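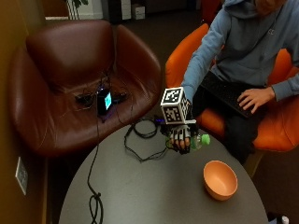 Round table with bottle and bowl, orange chair behind.

Supplier wants repayment of claims outside the sample. Can they extrapolate?
Posted by Indira Annamalai, Thursday, May 9, 2024

I do the billing for a small physiotherapy practice. Our insurer, Grondora, reviewed 196 of our claims from a total of 1535 and disallowed a number of them for missing treatment notes. The letter applies the error rate to the whole set and asks for the full sum within the month. I can find notes for two of the disallowed claims, filed under the wrong patient reference. Do I dispute those two or the method as well?

Margareta Buzatu
Both, but separately. Check your provider agreement first for an audit clause. If it doesn't mention sampling or projection, ask in writing for the contractual basis. Then request the sampling frame, the selection method, the confidence interval and whether they used the point estimate or the lower limit. Send the two sets of notes with a covering schedule giving claim reference, date of treatment and date of entry. Each claim overturned should lower the error rate, so the projected figure has to be recalculated as well. Don't alter or add to the notes now. Keep proof of posting.

Urho Leinonen
We had the same from Prindmont and just paid. Probably cheaper.

Abdul-Rahman Asamoah
I wouldn't pay before the appeal deadline has been checked. Some agreements treat payment as acceptance of the findings. Ask whether recovery is suspended while an appeal is open, and get the reply by email.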